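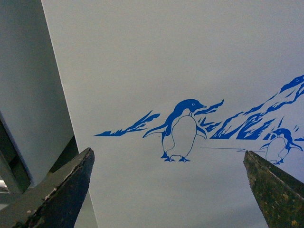 Do I need to know anything about printing or design to take part?

Eyes and a willingness to say what you think are enough. We would slightly prefer people who have never worked in print, as they have fewer good manners about it.

Call for participants: does cold-looking artwork make anyone think of cold?

14 comments | 37 shares

Juscombe is looking for 200 adults to look at one-colour pictures printed on plain white surfaces and answer some short questions about them. Blue penguins, ice, snowy mountains, that sort of thing.

The trade has believed for years that if you put a penguin on something, people will feel it is cold, fresh and clean. We have read the brochures. We have also asked several suppliers for the evidence and been sent more brochures. One of them, from Brotetti, tells us that blue "speaks winter to every age group", which is a large claim to make with no age groups mentioned anywhere else in it.

Our own record isn't spotless. In July we ran an online survey with 3,336 replies, and most people agreed that penguins looked cold. The question was "How cold do these penguins look?", so we are not making much of that. Roksolana Maksymiv has rewritten the whole thing and removed the word cold from the first half.

What you would do

You come to two sessions at our rooms in Bondarchuk House. In the first you look at printed panels, some with a picture and a lot of blank space, some plain white, and say what you think each might be for. In the second you see some of them again, along with a few new ones, and we find out what you remembered. Do you notice the smaller penguin if there is a bigger one next to it? Does anybody look at the mountains? We suspect the ice gets ignored, but we suspected plenty of things before July.

There are 264 designs in the full set. You won't see them all.

Who can apply

Anyone over 18 who can read ordinary print, with glasses if you wear them. Please tell us if you have difficulty telling blue from other colours. You can still take part, but your answers go in a separate group. Staff of Fillness and Brotetti can't apply, and neither can people who live with them.

What you get

Travel by bus or train, tea, and a shopping voucher after the second session. There is no prize draw. We won't tell you that you are shaping the future of anything. You may be helping to settle whether a penguin is worth the ink, and it is quite possible the results will be too muddled even for that.

How to apply

Write to Pin-yu Chow at Juscombe, Bondarchuk House, with your name, your age and the times you can't manage. Please don't send your views on penguins beforehand. Applications close on 21 Sep 2023, and everyone will get a reply, including those we can't fit in.

Share this call (37)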